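How do I score partial successes when comparing two policies on a small arm?

Asked by mheiskanen — 2020-09-05 — tagged: evaluation, imitation learning, tabletop
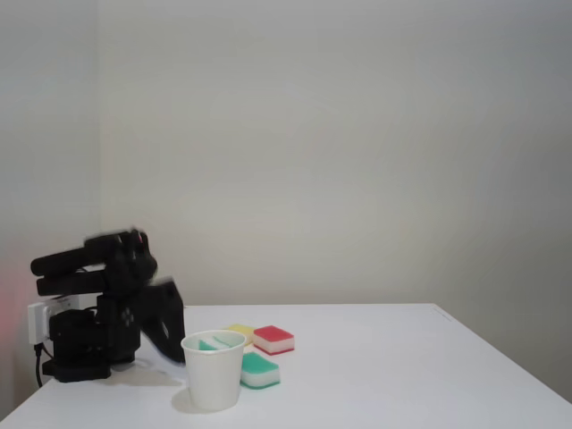 I'm trying to compare two ways of training the same small tabletop arm, and I've gotten myself into a muddle over the scoring, so please bear with me while I lay it all out. Both policies learn from the same set of 300 demonstrations. The first one, which I call Dato, predicts a single action at every step. The second, Bukon, predicts a short stretch of actions and carries them out before looking again. The task is sponges into a paper cup, and it sounded so easy when I picked it! The cup is a plain white paper one standing right next to the other sponges, so a green sponge can be sitting in it at a tilt with its scrubbing layer just under the rim, while another green one lies on the table right beside the cup, with a red and a yellow close by. Is a tilted sponge a success? My first instinct was yes, it's in the cup, be happy. Then I started reading my own notes back and found that I'd been generous on some days and strict on others, depending (I'm a bit ashamed to say) on how much I wanted the policy to win.

I've run 100 trials of each policy. With my generous scoring Bukon looks clearly better. With my strict scoring, where the sponge has to go in and the gripper has to let go and back away without touching the cup, the gap shrinks a lot and I'm no longer sure I believe in it. I did all of the Dato trials first and all of the Bukon trials afterward, over the course of June, and I have a feeling somebody is going to scold me for that.

So, my questions. Should I use a plain yes or no, or give points for the stages along the way? And do I really have to run everything again? I have video of every trial, if that helps.

Thank you for reading this far. I know it's a lot of words about sponges.

— Martti Heiskanen

2 answers

Answer from shota_t (accepted)

Hello Martti, and please don't be ashamed, I think everyone who has sat beside an arm with a clipboard has had a generous day. I spent a good part of my own thesis going through exactly this with a bin-sorting task we called Pappas, and I'd have been glad of a page like this one back then.

On the scoring first. I would keep both, but keep them apart. Write down stages for each trial: reached the sponge, grasped it, carried it over the cup, released it inside, backed away with the cup still upright. Then have one strict yes or no on top, and decide before you look at anything what the yes means. Mine would be that the sponge is resting inside the cup and the cup is standing when the arm has gone back to its start pose. The tilt I'd leave out of it altogether. A stiff block in a tapered cup is going to lean, and if you didn't ask for upright sponges in your demonstrations you shouldn't mark the policy down for it. If you care about touching the cup, make it a separate column.

Please don't add the stages up into a single number and report the average. I did that, and it made a policy that nearly always grasped and nearly always dropped look about as good as one that finished the job half the time. The stages are there to show you where things go wrong. With two policies as different as yours I would expect them to fail in different places, and that may turn out to be the more interesting part of your write-up.

Now the scolding, which will be a mild one. Running all of one and then all of the other is a worry, yes. Over a month the lighting shifts, the table gets nudged, a servo gets a little tired, you swap in a new cup, and all of it lands on whichever policy went second. What I would do is rescore the videos you have, blind if you can manage it. Get a friend to rename the files and shuffle them so that you don't know which policy you're watching. Then run a smaller fresh batch with the order mixed, going back and forth between Dato and Bukon, with the same list of starting positions for each. Tape marks on the table are fine for this, or a saved camera view that you line the sponges up against.

If the fresh batch agrees with the rescored videos, report both and say how each was done. If they disagree, I'd trust the mixed one and say so in the paper. Readers are kinder about that than you might fear.

One more thing and then I'll let you go. Have a second person score a portion of the videos using your written rule, without you in the room helping. Wherever the two of you disagree, the rule needs another sentence. We went through 5 versions of ours before it settled down, and the last one still had an argument in it about a block balanced on the edge of a bin.

Good luck, and do come back and tell us which one wins.

— Shota Tanabe

Comment from mheiskanen: Thank you so much, this is far more than I hoped for. I wrote the rule out last night and it's already on version 2. Shuffling the files is a lovely idea and I've got a colleague doing it. One thing I'm still wondering — do I also shuffle the color of the target sponge, or hold it fixed inside a block?

Comment from shota_t: Shuffle it, but write the list beforehand so each color comes up equally often for both policies. Keep the color in its own column too. If one of them does badly on yellow you'll want to be able to see that.

Answer from furnis_lab

Just use success rate, everybody does. If it's in the cup it's in the cup. You could also train both policies again with a different random seed, because one training run of each doesn't tell you much whatever scoring you pick. We do several at Furnis. More trials would help too.

Comment from shota_t: The point about seeds is a good one and I should have said it myself. Martti, if you have the computer time, a few training runs of each policy with fewer trials apiece would teach you more than a long string of trials on one run. Same scoring rule for all of them, of course, and mix the order across the lot.

Comment from mheiskanen: Oh dear. I have exactly one training run of each. Back to the machine I go, then, and I'll post the numbers under this question when I have them.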